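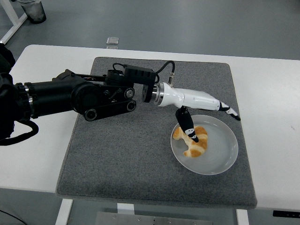 I finally gave in and bought a new phone. My old Foltance had been dropping to 40 percent by lunch since the summer, and the last straw was standing at the train station in Damcombe with a dead screen and my ticket trapped inside it. The conductor was very nice about it. I still paid twice.

So, for the past three weeks I've been carrying the Mornitine 7, the small one, and since a few of you wrote in after the last issue asking about smaller phones, I thought I'd tell you how it's been going.

First, the size. It's wonderful! I can reach the top corner of the screen with my thumb without doing that little shuffle where you nearly throw the thing on the sidewalk. It fits in the front pocket of my jeans, and I can sit down with it in there. If you've been using one of the big ones for years (I had, and mostly liked it), the first couple of days feel like using a toy, and then you pick up the old phone to look for a photo and it feels like a cutting board.

The keyboard took me longer. I made so many typos the first week that Marin Radonjić called me to ask if I was okay. I turned on the taller key rows, which you'll find under Typing and then Layout, and that mostly fixed it. I have no idea why it's off to begin with on a screen this size.

Battery, then. I get through a normal day, and by normal I mean podcasts on the bus, a lot of messages, maps once or twice, some reading in bed. I usually plug in at night with 20 percent left, give or take a bad day. What I don't get is a day and a half, and if you travel for work you'll want a charger in your bag. On the Saturday I went up to see my sister I had the hotspot running for most of the ride and it was gasping before dinner. Charging is quick, though — a shower and a coffee and you're good to go. There's no charger in the box, just the cable, and it's a short one. Mine didn't reach from the outlet to the nightstand, so I'm back to using the cable from the old phone.

The camera is fine. I know that isn't much of a review! Daylight pictures are lovely and the colors look like the colors I remember. Indoors at night it gets a bit smeary, and my neighbor's black dog came out as a sort of friendly shadow. There's no long zoom at all, so if you take pictures of birds or school plays, look at the bigger model.

Moving everything over was my least favorite part. The transfer app said 19 minutes and I believed it, and I had a pot of pasta going, and we ate at nine. Messages and photos came across perfectly. My bank app needed a whole new setup with a code sent to the old phone, so please don't wipe your old one until you've opened every single app on the new one. My notes came over with all the folders gone. Roman Bielecka, who reads this newsletter and fixes phones on the side, wrote to tell me you can export the folders first from inside the notes app. Thank you, Roman, I'd have loved to know that in the first week.

A word on cases. I bought the slim Zupan one in green and I like it a lot, but the button covers are stiff, and I have to really lean on the volume. A friend has the clear version and says hers loosened up after a while. I'll report back.

Would I buy it again? Yes, I think so, mostly for my thumb and my pockets. If your phone is less than a couple of years old and the battery is still decent, I'd sit tight, or price a new battery for the one you have before you spend this kind of money. I got a quote for the Foltance and it was pretty reasonable, and I went and bought a phone anyway.

I'm planning to do the phone mailbag in December, so send me your questions by 29th November if you'd like yours in there. Just hit reply. More than 17 of you have asked about turning off the news panel already, so that one's definitely going in — and if you've found a small phone with great battery life, please tell me what it is.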